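Steltbridge Gun Show, Fall Edition
10/6/23

The Steltbridge fairgrounds charge four dollars to park and nothing to complain about it, and most of the line was getting its money's worth. The city council had spent September arguing over whether to keep renting the hall to gun shows at all. The vote was put off, the show went ahead, and the only visible result of all that debate was a bigger crowd.

I went in with Issa Mansour, who teaches the state carry class in our county and can't pass a table of holsters without picking up every one. A sign at the door said all firearms had to be unloaded and zip-tied. A second sign said the same thing in larger letters, for people who had walked past the first.

Prices were what you'd expect after a month of council meetings. A case of 1000 rounds of plain 9mm was going faster than the coffee, and the coffee was free. One dealer had a limit of 2 boxes per customer on .380, which he enforced strictly until a man asked for 3 and paid cash.

The Hourani booth had the best used rifles and the worst lighting. I looked at a lever action there for so long that the owner offered me a chair. Breketti, the safe company, had its biggest model by the exit, where you could admire it on your way to realizing it wouldn't fit through your front door.
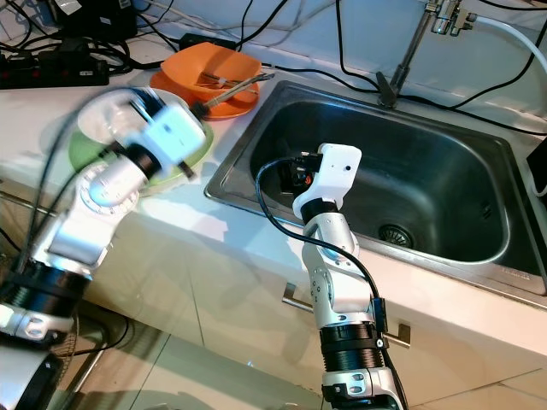 Arms over the dishes, by the kitchen sink.

The afternoon talk was on the proposed city ordinance. Qusai Karaki, a lawyer from Clerilach, spoke for 50 minutes without notes and, as far as I could tell, without breathing. His main point was that state law already bars cities from writing their own rules on sales, so the council could pass whatever it liked and then enjoy paying to defend it. He took questions afterward. Most of them were speeches, and one was about a neighbor's fence.

Two council members had been invited. Neither came, though one sent a letter, which was read aloud to polite silence and a single cough from the jerky table.

Background checks were running slow by late afternoon, and the folding chairs near the dealers filled up with people staring at their phones. Issa bought a holster. He owns plenty of holsters. I bought a cleaning kit and a bag of peppered jerky, and got back to the car before the parking lot jammed.

The spring show is on the calendar at the same hall, pending the vote.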